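COLLECTIBLES AND THE PAPER TRAIL
Session 4 handout: provenance, condition and what a buyer can check
Tutor: Pascal Moulin

Read before class. Bring the Bita catalogue from last time, we need the back pages. Assignment is at the end, due 1st June.
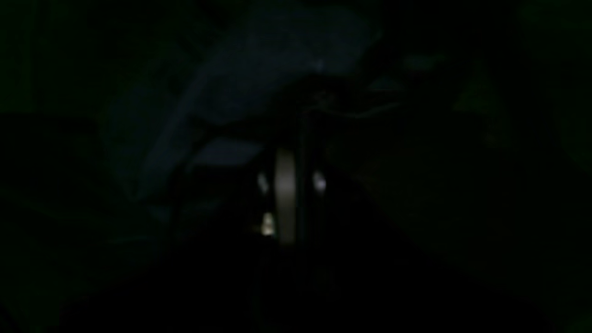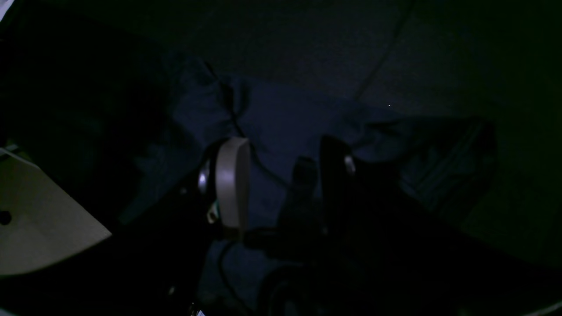
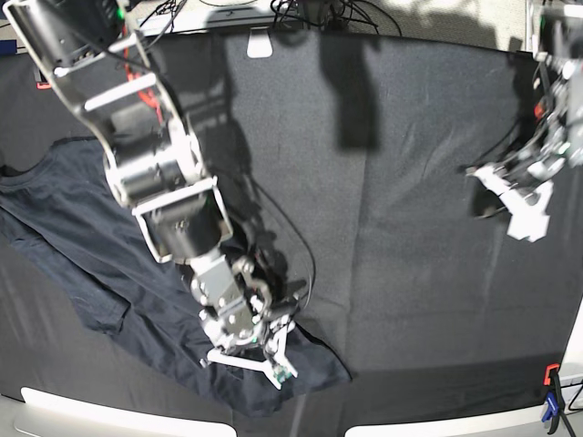 1. Where we got to

Last session: what makes a thing collectable at all. Scarcity, demand, condition, story. Today the last one. Story without paper is gossip (someone said this in class, it's fair). Story with paper is provenance and it moves the price.

Three words people mix up:

Provenance - who had it, when, how it passed on.
Attribution - who made it, or who signed it, or which printing it is.
Condition - the state it's in now, plus whatever has been done to it.

You can have good provenance for a wrongly attributed object. Happens a lot with posters. Family bought it in the shop, kept the receipt, all true, still a later printing.

2. Kinds of paper, strongest first (arguable, we will argue)

a) Dated receipt from the first sale, naming the object so it can't be mistaken for another one. Edition number best of all.
b) Auction catalogue entry with a photo that matches. Match the damage, not the design. Creases, a nick in the margin, foxing.
c) Dated letter or photo showing the object with an owner.
d) Dealer's invoice. Fine, but look at the wording. "Style of", "after", "attributed to" all mean less than the buyer hopes.
e) Family statement written down later. Better than nothing. Signed and dated please.

A dealer's own certificate is not in the list. It is worth what the dealer is worth. If the firm has closed you have a sheet of nice card.

3. Worked case: the Pruvost railway poster

Edition of 800, numbered in pencil lower right. Ours is 208. Sold at Jendwood with an older framer's label on the back and a typed letter from the seller's aunt.

What we can say:
- number is inside the edition. Good, but proves little, a faker can count too
- the framer's label gives an address, and the firm was only at that address for a few years. Gives us a window
- letter mentions "the poster in the hall". Which poster? Doesn't say. Weak
- 131 appears in an earlier sale with the same pencil hand. Compare the figure 1 and the slope. In class

What we can't say: that it never left the family. There is a gap of 18 years between the label and the letter. Gaps are normal. Write the gap down, don't paper over it. A buyer who finds it for themselves will wonder what else you left out.

4. Condition reports

Keep them dull. No adjectives you'd see in an advert. "Very good for its age" tells me nothing at all.

Order to work in: front, back, edges, then anything that has been added. Measure in millimetres. Say which light you used. Daylight from a window, then a torch held low from the side, that shows up pressed-out folds better than anything else you own.

Restoration: say what, where, and if known who by. Linen backing is a treatment, put it in. Same for cleaning, infilling, a replaced corner. Undeclared restoration is where most of the arguments after a sale come from, much more than outright fakes.

Common slips in your last set:
- "mint" used for things that are not. Only use it if you'd defend it
- front only. Turn it over
- damage listed but not located ("small tear"). Tear where? How long?
- mixing up toning and staining. Toning is even, staining has an egde
- price guesses in the report. Leave them out, separate document

5. Third-party opinions

Fees, turnround, what they actualy look at. Ask three things before you send anything off: do they handle the object itself or work from a scan, do they keep a record you can look up later, and what happens if they change their mind. Orkitine's printed guide (shelf by the door, reference only, do not take it home) has a decent chapter on the third one.

An opinion is an opinion. It can be honest, careful and wrong. Two opinions that both rest on the same earlier catalogue entry count as one.

Cost against value: for a low-priced item the fee can eat the whole margin. Then a good condition report and clear scans do the job, and you price it accordingly.

6. Reading

Bita catalogue, the notes to the September sale, all of them including the small print.
Moulin, course reader, section on labels and stamps. Skip the bit about tax, out of date.

7. Assignment

Pick one object you own or can borrow. Not something valuable, a programme or a tin or a comic will do. Write:
- condition report, one side
- ownership timeline with the gaps marked
- a short paragraph on the weakest piece of evidence you have and what would make it stronger

Hand in on paper, name on every sheet. Originals stay at home, bring copies.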